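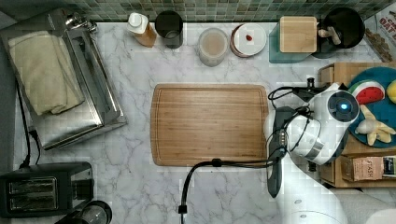 Golby: Before anyone gets excited, what was the cycle time? The open day page lists a kitchen cell and gives no figures at all.

Wiesława Jabłońska: I went on Saturday and stood there for 70 minutes, so I can answer some of this. Single arm, marble worktop, toy fruit on a plate as the payload. By my watch a full pick and place took roughly 50 seconds. The operator said they had the speed limited for visitors and would not give the unrestricted number.

Akeo: 50 seconds for a toy banana. My nephew is quicker.

Wiesława Jabłońska: So is mine. The point of the session was recovery after a bad approach, and throughput was never claimed. They also put the wrist camera feed on a monitor, which I found more useful than watching the arm.

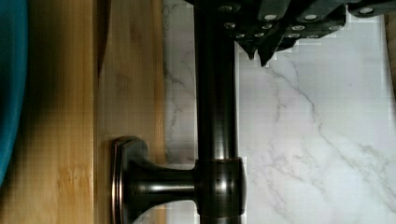

The feed does break up into blocks at times. I asked whether the controller works from the same compressed stream and was told it does. I would want that checked before trusting any clearance near metal fittings, as reflections and compression together make edges hard to place.

Akeo: That I agree with. Shiny rod, pale marble, poor bitrate. Raise it with them. 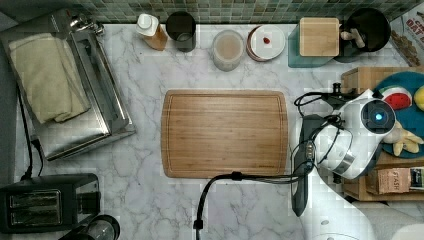
Kalinowski: Disagree on the bitrate. At that range the fingers hide more than the compression does. Move the camera 10 mm outboard and compare.

Golby: And then you hit the worktop with the camera. Cable routing looks like the bigger problem to me. A loop over the arm will snag sooner or later.

Kalinowski: Only if the wrist is allowed a full turn. Limit the joint in software. 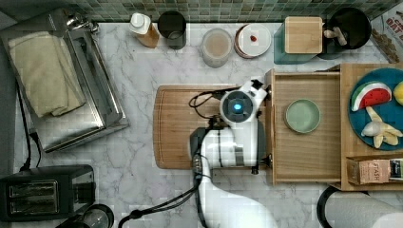

Re: Next open day
Posted by Wusia

They are running it again in December, with 7 places per slot. Bring questions about the joint limits, the staff on the stand do know the answers.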